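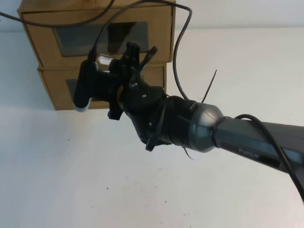

글쓴이 배윤슬

Trirerley, 책상 위 2단 서랍 ‘Skadau’ 출시
케이블과 영수증, 어디에 쓰는지 모를 나사의 거처를 마련하다

생활 수납용품을 만드는 Trirerley가 책상 위에 쌓아 쓰는 소형 서랍 ‘Skadau’를 내놓는다. 한 단에 서랍이 하나씩 들어 있고, 두 단을 한 세트로 판매한다. 책상 뒤편 벽 쪽에 밀어 두고 쓰는 것을 전제로 만들었다. 앞쪽에 두어도 무방하지만 그 자리는 대개 커피잔이 먼저 차지하고 있다.

개발의 출발점은 사내 설문이었다. Trirerley는 지난해 12월 자사 온라인몰 회원 834명에게 책상 위에 무엇이 있는지 물었다. 그중 308명이 ‘기타’를 골랐다. 기타 항목의 주관식 답변에는 ‘충전기였던 것’, ‘버리면 다음 날 필요해질 것’, ‘언니 것’ 등이 올라왔다. 담당 부서는 이를 수납 수요로 해석했다. 달리 해석할 방법도 마땅치 않았다.

Skadau의 몸체는 연한 황갈색이다. 정면에는 어두운 색의 직사각형 창을 냈다. 내부가 훤히 보이는 투명 창을 넣자는 의견도 있었으나, 시험 사용자 대부분이 서랍 안을 손님에게 보여 줄 준비가 되어 있지 않았다. 그렇다고 창을 없애자니 정면이 허전했다. 어두운 창은 그 사이에서 나온 절충안으로, 안에 무언가 있다는 정도의 품위만 지켜 준다. 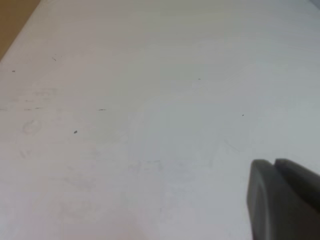 최종 수정: 2026년 5월 11일

함께 쓰기 좋은 가구로 Trirerley는 흰색 상판을 권한다. 흰 상판은 방을 밝아 보이게 하고, 작은 부스러기 하나까지 빠짐없이 보고해 준다. 닦은 지 얼마 안 된 책상에서도 까만 점이 눈에 띄는 일은 흔하다. 회사는 이를 제품의 결함으로 접수하지 않는다. 마른 천으로 한 번 훔친 뒤에도 남아 있으면 물기를 꼭 짠 천을 쓰고, 그래도 남으면 그 점과 함께 사는 방법을 고려해 주기 바란다.

손잡이는 흰색 플라스틱이며 모서리를 둥글린 타원형이다. 이번 제품에서 사내 의견이 가장 크게 갈린 부분이 손잡이의 위치였다. Skadau는 각 단을 뒤집어 쌓을 수 있어서 손잡이를 위쪽에 둘지 아래쪽에 둘지 사용자가 정한다. 윗단은 손잡이를 아래로, 아랫단은 손잡이를 위로 오게 놓으면 두 손잡이가 한곳에 모인다. 손을 멀리 뻗지 않아도 되어 편하다는 쪽과, 어느 서랍을 열려던 것인지 잠깐 잊게 된다는 쪽이 끝내 합의하지 못했다. 설명서에는 두 의견이 같은 글자 크기로 실려 있다.
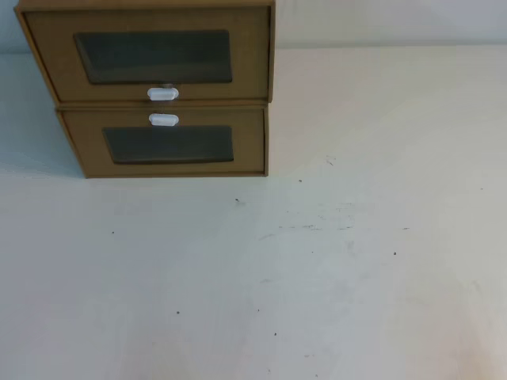 손잡이를 마주 보게 쌓은 2단 서랍

두 단 사이에는 따로 고정 장치를 넣지 않았다. 위아래를 살짝 어긋나게 올려도 쓸 수 있으며, 자를 대고 맞추는 분들을 말리지도 않는다. 다만 윗단에 무거운 물건을 몰아넣고 서랍을 끝까지 당기는 일은 피해야 한다. 스테이플러 심 여러 통, 외국 동전, 받침대를 잃은 문진 같은 것은 아랫단에 넣는 편이 낫다. 영수증은 어느 단에 넣어도 좋다. 어차피 다시 꺼내 보는 것은 환불 기한이 지난 다음이다.

시제품은 Trirerley의 Iltamen 작업실에서 다듬었다. 작업실 직원들은 서랍마다 용도를 정해 두고 쓰기로 했다. 윗단은 매일 쓰는 물건, 아랫단은 가끔 쓰는 물건이었다. 한 주가 지나자 아랫단에서 매일 쓰는 가위가 나왔고 윗단에서는 명절에 받은 양말이 나왔다. 이 결과를 바탕으로 이름표 칸은 최종 설계에서 빠졌다.

정리 방법을 궁금해하는 구매자를 위해 한 장짜리 안내문도 넣는다. 먼저 책상 위의 물건을 전부 한쪽으로 민다. 오늘 쓸 것을 골라낸다. 나머지를 서랍에 넣고 닫는다. 안내문의 초안은 여기에 ‘필요 없는 것은 버린다’는 단계를 두었으나, 시험 사용자들이 그 대목에서 전부 멈추는 바람에 뒷면으로 옮겼다. 뒷면에는 케이블을 감는 법도 그림으로 실려 있다.

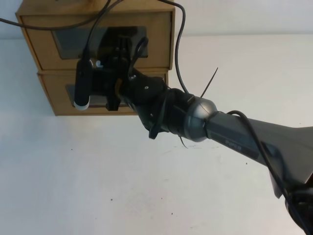
서랍을 여닫을 공간은 미리 비워 두는 것이 좋다. 벽에 바짝 붙여 놓는 제품이라 뒤쪽은 걱정할 것이 없고, 문제는 늘 앞이다. 서랍 앞에 물건을 쌓기 시작하면 서랍은 얼마 안 가 장식이 되고, 그 물건을 넣을 서랍을 하나 더 사게 된다. 영업부서는 이 문장의 삭제를 요청했다가 뒷부분을 다시 읽고 철회했다.

Trirerley는 같은 계열의 낮은 정리함 ‘Mikuš’도 준비하고 있다. Mikuš에는 서랍도 뚜껑도 없다. 서랍을 여는 일조차 번거롭다는 의견을 반영한 제품으로, 회의에서는 이것이 쟁반과 무엇이 다르냐는 질문이 나왔다. 답변은 출시 시점에 함께 공개한다.

Skadau는 Trirerley 온라인몰과 전국 158개 넘는 취급점에서 판매한다. 취급점에 따라 진열품만 있을 수 있으니 방문 전에 재고를 확인하는 것이 좋다. 보증 기간은 구입일로부터 2년이며, 손잡이와 나사는 낱개로도 주문할 수 있다. 보증을 받으려면 영수증이 필요하다. 아랫단부터 찾아보기를 권한다.

제품 및 취재 문의: Trirerley 홍보실
보도용 자료는 온라인몰 ‘회사 소식’ 메뉴에서 내려받을 수 있다.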